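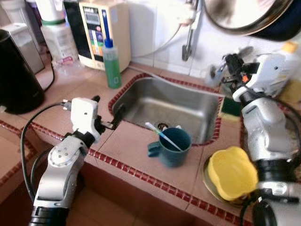 L. Clendomon
Feb 21, 2018

The Dikamik tile works opens its doors to the public twice a year, once in November and once at the end of winter. I missed the November day, so I booked for this one as soon as the places went up. Tickets are free but you need to print the confirmation. They do check it at the gate.

I went by bus from Lakora, which takes 25 minutes and stops at the far side of the car park. If you drive, come early. The car park had filled up before the first tour went in, and late arrivals were being sent to the field behind the chapel.

We were split into groups of 28 and given a hard hat and a pair of foam earplugs. The tour starts in the clay store, a long shed with open bays down one side. The clay is blended, ground and dried to a coarse powder before it goes anywhere near a press. Our guide passed a tray of it along the line and it felt like damp sand.

The press hall is the loud part. Powder goes in at the top, the plates close, and a row of pale tiles comes out on the belt. They break in your fingers at that stage. I would have liked longer there, but the next group was already at the door.

The kiln is harder to enjoy, as there is not much to see apart from a long steel casing and a few gauges. It was warm enough that most people took their coats off. After that came the glaze room, where the test boards hang. Pinks and beiges are selling again, we were told, after years of everybody wanting white. The small red mosaic is made on a separate line and glued to mesh by hand. Worktops take a lot of it as edging, where a square tile would look heavy.

Somebody asked about grout on kitchen counters. The advice was to use epoxy near a sink, keep the joints narrow and leave a flexible seal where the tiles meet the steel. I wish I had heard that before I did mine.

The tour took around 2 hours. Tea was served in the canteen, and the seconds shop was open next door. Boxes were sold as seen, with no returns – check the corners before you pay. I bought eight plain tiles for a windowsill and a bag of mixed mosaic offcuts.

There are steps up to the glaze room and no lift. Sturdy shoes are a must, and two people in sandals were turned away from the press hall. Booking for the November open day starts in late summer.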